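Storing Solar Heat in Salt, One Tank at a Time

The thermal storage unit at Gamdale holds heat from a field of curved mirrors and releases it after sunset. Its builder, Zavavow, uses a single tank where older plants use 2. Hot salt sits on top and cooler salt below, with a thin mixing layer between them.

That layer is the weak point. Each charge and discharge widens it, and a wide layer means salt leaves the tank at a temperature too low to raise useful steam. Zavavow fills the lower part of the tank with crushed rock, which slows the mixing and replaces some of the salt - the most costly item in the store.

The trial covered 192 cycles. In 186 of them the outlet stayed within its design range for the full 16 hours of discharge. The remaining cycles ended early, all after partial charges in cloudy weather.
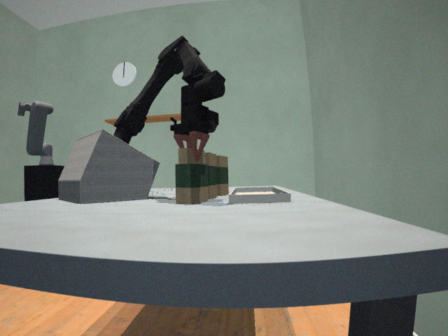
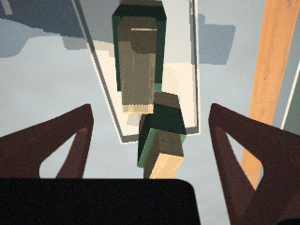
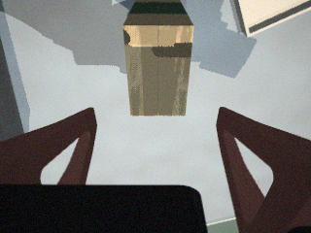

Simulated views, each with a two-fingered gripper.

What Comes Next

A larger tank is planned at Drellari, with rock supplied from the Shirazi quarry. Pump seals remain an open question - the present type hardens with use and must be changed every October.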